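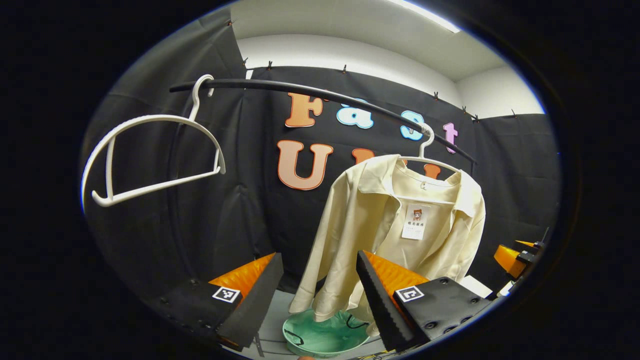 Nimal Ranasinghe reckons the shirt test is the only one worth watching, and that anyone selling a garment-handling kit should be made to do it with buttons and a collar before they talk price.

Fair. So, the Risness kit from Colteck. Two fingers with orange ridged pads, square markers on the mounts, software on a yearly plan. You show it the job by hand, it learns. Well, that's the pitch.

Search this site Go

We gave it hangers and a rail. Plain white hangers, nothing clever. 100 tries with a cream shirt at our Gukingate bench, and it got the hanger back on the rail in some 40 of them without help. Not great. Slippery cloth was worse – the pads close fine but the collar slides off and then you're stood there sorting it out yourself.

Good bits first though. Set-up quick. Pads swap without tools. Manual is short and in plain English, which we liked alot.

Less good: the teaching. Colteck says 50 demos per garment. We needed 116 before it stopped snagging sleeves, and that was a long afternoon. Sore wrist too.

The rival from Akinola is dearer and heavier, but it comes with a phone line and somebody picks up. Colteck has a form. We filled it in back in April – reply came teh week after, polite, no use.

We use cookies to improve your visit. Accept Manage settings

Worth it for a small shop? Hire one first. A month should do, and bring your own shirts.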